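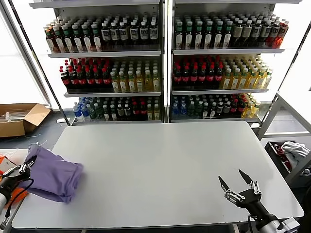 Recording Cloth Demos That Your Policy Can Learn From

By Paula Bălan | September | 14 comments | 6 shares

Home Guides Teleop Data Contact

Cloth is my favorite thing to teach a two-armed robot! It never lands the same way twice, so every take gives the model something new. My first set for the Lomorska project had 345 takes and trained a policy that could only fold from one spot. The next one had 2815 and worked far better, mostly thanks to the habits below.

1. Clear the table. One cloth, nothing else. A plain light top with a strongly colored cloth (lavender on pale gray is lovely) makes the edges easy to find in the head camera.

2. Leave the background alone. Our table faces shelves packed with drink bottles, and I like that – a model that only ever sees a blank wall gets confused the day you move it.

3. Change the start every take. Slide the cloth left, then right, then close to you. Bunch it up, fold it loosely, leave a flap hanging toward a corner.

4. Park the idle hand open, off to its own side. If the left hand is gripping, keep the right one up and ready but away from the cloth. Wandering fingers end up in the training set too!

5. Press, close, pause, lift. Ka-ming Tseng got me into the pause. Half a breath is plenty, and it makes the grasp much easier to label later.

6. Check the cables before you reach across. A loop near the wrist can drag on the fabric.

7. Keep your misses. Tag a dropped corner as a miss and save it in its own folder. If you recovered, tag that as well, those takes are gold.

8. Stop after 2 hours. Tired hands make jerky paths.

Try a first training run at 1000 takes and watch where it fails, then go record more of exactly that.

14 comments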